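Open day planning – debrief and follow-up
Minutes, Monday meeting, April 18, 2022

Present: Parisa Rahimi (chair), Afshin Najafi, Els Vandenberghe, Soudabeh Rezaei
Apologies: Parvaneh Bakhtiari

1. Last minutes
February minutes OK, no changes.

2. Visit to Demska
Afshin reported back. Good visit, ran over. Group got the full tour of the handling hall, then the gripper demonstration at the end bench. Wrist camera feed was up on the big screen the whole time, most people watched that and not the arm. Els thought same should be done on our open day. Agreed in principle, see item 4.

Questions from the group mostly on soft materials – cloth, thin card, that kind of thing. Their engineer was frank that these are harder than boxes. Soudabeh asked about change of fingers between jobs, answer was 3 minutes if the person has done it before. Parisa wants that in writing before we repeat it to anybody. 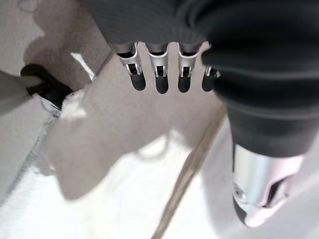 Afshin Najafi
Demonstrations lead, minutes taken by same

Wrist view, prongs over the beige-gray panel. Els asked if the prong row could be made easier to see on screen, the dark gripper body takes up a lot of the picture. Afshin to ask Demska about moving the camera mount. Soudabeh says lighting first, the white surface is blown out. Both to be raised in the same email.

3. Costs
Coach was 1210 total, invoice in. Lunch not invoiced yet. Parisa to chase.

4. Our open day
Limit of 32 visitors, two groups. Prasorau room for the talk, Abbasi hall for the demo. Demo slot 30 minutes incl. questions, Els says tight, left as is for now. Barrier tape to go up the evening before. Screen needs a longer cable – Soudabeh has measured and will order.

Discussion on wether visitors can run the arm themselves. Parisa against, Els for, with someone on the stop button. Not settled, back next meeting.

5. AOB
Veser have asked to send people. Fine if inside the limit. Parvaneh to reply when back.
Badges from last year still useable, Els to check teh box.

Actions
Afshin – email Demska re camera mount and lighting
Soudabeh – cable
Parisa – lunch invoice, finger change time in writing
Els – badges, barrier tape
Parvaneh – Veser

Next meeting same room, date by email.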